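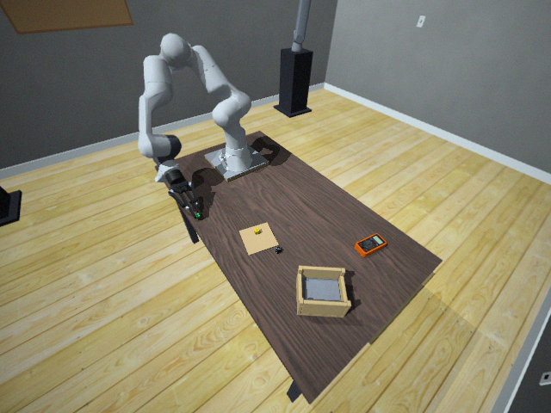 The sorting task in the simulator, table camera.

Lekton working group – minutes of the May meeting

Start: 2:00 p.m. Minutes of the last meeting were approved with one fix: the task name is "dice on pad," one pad, singular.

1. Where we are with the Tistent runs

The new training set is complete. It holds 2,634 simulated episodes, all with the same arm, table and pad, and with the dice placed at random at the start of each one. The multimeter and the open box stay in as distractors, and their positions are shuffled too. The policy gets two camera streams, one looking at the table and one on the wrist, plus the joint angles.

Everyone was very happy with the evaluation! Out of 200 held-out layouts the policy using both cameras finished 30 more than the policy using the table camera alone. Most of the gain comes at the grasp. With the table camera only, the gripper tends to close a little to one side of the die and push it away. With the wrist view added, it corrects itself on the way down, and we never wrote a line of code asking for that.
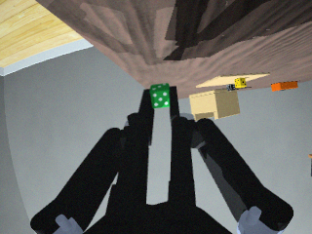

Wrist camera, green die between the inner fingers.

It was noted that the wrist view is steep and the table shows up at an odd slant. The group had talked about rotating these images before training. A short test showed no benefit, so they go in as they are.

2. Shadows

The arm throws a large shadow over the middle of the table, and the black die is already hard to pick out against dark wood. The Szewczyk lighting script moves the lamps between episodes, and the plan is to switch it on for the next training set. The question was whether to start with small changes or use the full range from day one. There was real excitement for the full range, and we agreed to try it first and fall back if training stalls. 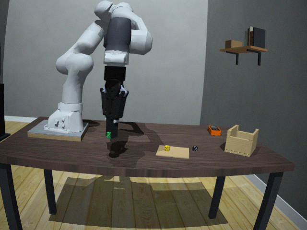 Jatetti was less sure and asked that the lighting not change in the same round as anything else, as a drop in the score would then be impossible to trace. Jatetti would also like to see results split by die color before and after. Both points were accepted, and the distractor shuffle will be frozen for that round.

3. What counts as a success

Long discussion, and a good one. Until now an episode has counted once the die touches the pad. That lets in cases where a die is dropped from too high and rolls off a moment later. New rule: the die has to be at rest on the pad, with the gripper open and clear of it. Dice that were on the pad at the start must still be on it at the end.

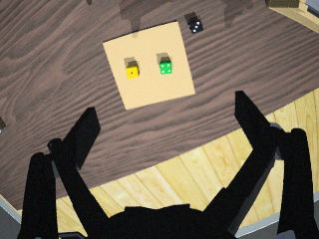 The second half of the rule matters most when the pad already holds a die and the next one has to go in beside it. The open fingers are wide compared with the dice, and a neighbor can get nudged on the way out. Old episodes will be scored again under the new rule. We expect the numbers to dip a bit – fine by us, they will mean more.

4. Episode length

The limit stays at 60 seconds. A shorter limit was suggested to save compute, but the best recoveries we have seen come late, after a missed first grasp, and we would hate to lose them.

5. Actions

Re-score the 200 held-out layouts under the new rule.
Split all results by die color.
Turn on the Szewczyk script, full range, nothing else changed.
Write up the wrist camera comparison for the Tistent page, with the failures included.

6. Any other business

A request to add a second pad was held over to the next meeting. The shared drive is nearly full, so please clear out old test renders.

Meeting closed at 3:10 p.m.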